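Wullent at home: frequently asked questions

Last touched in January. Written by one member of the Tolen shared workshop who has put a fair number of evenings into a pair of hand-held grippers and still isn't sure they were well spent. If you want cheerful answers, the Wullent mailing list has plenty.

What is Wullent supposed to do?
It's a pair of grippers you hold, one per hand. You do a chore with them, the rig records how the grippers moved, and later a robot arm with the same fingers is supposed to copy you. The first half works. The second half is where I'd like to see more evidence than I've been shown.

Do I need a robot to start?
You don't, and that is the best thing about the project. It is also how people end up with a drive full of recordings and nothing to play them on. The arm we mean to use, the Makori, is in two boxes with a shoulder joint missing. I held a build night anyway, which tells you how easy it is to keep putting the hard part off.

How much does it cost?
The write-up says $40 a hand. I spent $57 on the first one, and that's with the rubber, the screws and the cable already in my drawer. I'd be curious to meet the person who did it for 40. Perhaps they own a hardware store.

How long does one take to put together?
One long Sunday if nothing goes wrong. My first took three, most of it on a finger linkage that bound halfway through its travel. The second took an afternoon. I had stopped trusting the drawings by then and just measured the parts.

Is it comfortable to use?
For a while. The body is fine in the palm, but the weight sits out toward the fingers and you're holding both arms away from your chest the whole time. Twenty minutes is my limit before I get sloppy, and sloppy recordings are worse than none. The coiled cables help a little. They stretch when you reach, then get out of the way again, mostly.

What are the black-and-white squares for?
They let the software work out where each gripper is and which way it's tilted. A camera that can see the square can do the sums. A camera that can't see it guesses, and the guess gets written down in the same file as the real measurements with no warning at all. I think that's a poor design choice and I've said so on the list. Keep the squares flat, keep them clean, and try to hold your wrists so they stay in view.

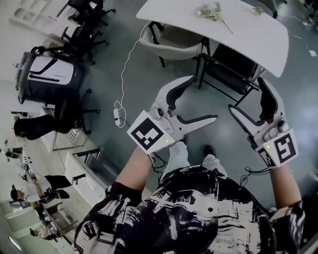
Kerubo Langat thinks I'm being too hard on the markers. Her message, slightly shortened: I ran mine for a month with the squares glued on by eye and the tracking was good enough to stack cups. You keep asking for lab numbers from a kitchen-table project. Check the log for jumps, throw out the bad takes, and move on.

Fair enough, as far as it goes. My trouble is with "check the log for jumps." A slow drift doesn't jump. I had a gripper slide the width of a finger to the left over one session and only spotted it when I plotted the whole thing. So by all means glue them by eye, but plot before you keep anything.

Which rubber should I use on the fingers?
Whatever grips and doesn't leave marks. The list argues about this endlessly and I have yet to see anyone test two kinds side by side with the same object. I used dark sheet rubber from the scrap bin. Glue it over the full face of the finger and trim it afterward. If you trim first you'll get a lip at the edge, and thin things will catch on it.

Can I build it at home, or do I need a shop?
A kitchen table will do for the build. Recording is different. You need room to swing both elbows, light that doesn't change much, and a surface at a sensible height. Big windows are lovely until a cloud goes over. We do ours at Tolen, where there's floor space and a steady supply of people wandering past to ask what it's for. I should work on a shorter answer.

What should I record first?
Something dull. Pick an object up, set it down, let go, repeat. Everyone wants to start with folding shirts. I wanted to start with flower stems, which roll, bend and sit so flat on a table that the fingers scrape before they close. I don't recommend stems as a first task - or a fifth.

How many takes do I need?
The Wullent notes say 50 per task. I can't find where that figure comes from, and the one person I asked said it "felt right." Treat it as a place to start. I'd sooner have 20 takes I've watched all the way through than a pile I haven't opened.

Does it matter who does the recording?
More than the notes admit. Ketill Bjarnason reaches for everything from the side, I come down from the top, and when we mixed our takes the training run got confused and did neither. You can read that as "get more people and more data" or as "pick one way and stick to it." I've heard both said with total confidence. We're sticking to one way until I see a reason to change.
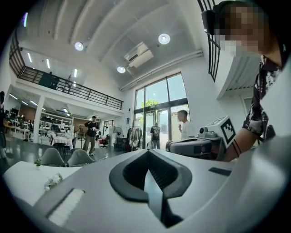 Can the two grippers be used separately?
They can. Each one logs to its own file, so you can leave the other on the shelf and train on a single hand. I'd start there. Two hands means two files that have to line up in time, and ours disagreed often enough that I now clap the fingers together at the start of every take and match the files on that.

Is Haltevora's ready-made version better?
It's tidier. I had a loaner for a weekend and the finger travel was smoother than mine, with no play in the hinge. The tracking wasn't any better that I could measure. If you hate assembly, buy one. If you think the price is buying you better results, ask to see the results first.

Will it break?
Mine has. The usual place is where the cable leaves the body. Leave slack there and tie it down inside so the connector isn't taking the pull. The finger pivots loosen too, slowly enough that you'll blame the software for a week. Wiggle them before each session. Any play you can feel goes into the data.

What about other people in the room?
Tell them you're recording before you start. A camera that's there to watch your hands also picks up whoever is behind them. At Tolen we ask first, and we blur faces before any footage leaves the building. The blurring script is slow and misses people in profile, so someone has to go through it by eye. Usually me.

So has it worked yet?
On a borrowed arm, with one object, a single-hand policy picked it up most of the time. Move the object a forearm's length to the right and it grabbed air. I've seen clips on the list that look far better, and I always write back to ask how many tries are missing from the video. Two people have replied. One of them sent the full set, which I appreciated, and it was a lot like ours.

Can I come and try it?
Weekday evenings after seven, if the workshop sign says open. Bring your own object, nothing wet or breakable, and expect to be handed a screwdriver at some point. The Makori shoulder joint is still on order.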